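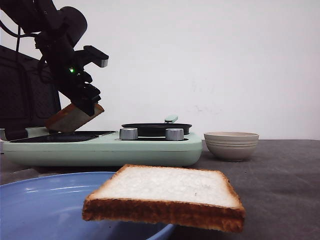
Toast in the gripper over the mint-green toy stove, with more bread waiting its turn in the foreground.

Can a robot make you breakfast yet? I went to find out

Sunday, August 12, 2018

I skipped breakfast on purpose before I drove out to Tarura, which tells you how optimistic I was. The company has the upstairs of an old shoe warehouse in Budov, and for most of this year the people there have been trying to get a robot arm to do small kitchen jobs. Toast is the big one. I love toast, I make it half asleep every day of my life, and I really wanted to see a machine do it!

The arm goes by Kobzar. It works at a gray tabletop with a little pastel stove, a black frying pan, a beige bowl and a blue plate (I want that plate). The stove is a toy, so nothing gets cooked on it. What they care about is the handling: pick up a slice, carry it over, set it down, bring it back, and don't wreck it on the way.

"Bread is horrible," Nadiia Boiko told me, very cheerfully. She runs the kitchen project. "A metal block is the same every time. Bread is soft in the middle and hard on the crust, and then you toast it and it's a different object."

They started in April with plain sandwich bread and squashed a lot of it. Kyrylo Stasiv, who writes most of the control software, keeps the results in a spreadsheet, and he let me scroll through. Out of the last 300 tries at moving a slice from plate to stovetop, 200 ended with the bread in one piece and where it was supposed to be. He seemed pleased with that. I did the math on my own kitchen and decided I'd be pretty mad if every third slice went on the floor, but okay, I'm not a robot.

It is slow, too. I watched one slice go over and it took 4 minutes, with a long pause in the middle while Kobzar decided how to turn its wrist. Nadiia drank most of a coffee. When the toast finally landed I clapped, and I was the only one who did.

The other half of the plan is shop work. Susuretti, the sandwich chain, has 2 stores in town and has been talking to Tarura about a machine that could handle the bread end of the line during the morning rush. Yupin Phuthong manages the store by the bus station and has been over to see the arm a couple of times. I called her for her take.

"I like it, it's very polite with the bread," she said. "But at 7:30 I have people out the door. I need somebody who can do the bread and also notice that we're out of napkins."

Would she take one today? No. Next year? She laughed and said to ask her next year.

Kyrylo thinks wiping counters may come along sooner than food, and the group wants to try folding dish towels this fall. Butter is on the list as well — he made a face when I brought it up. There's no price yet and no date for anything you could buy.

I stopped for eggs on the way home. Toast came with it, a little burnt on one side, and it was on the table before I'd found the ketchup.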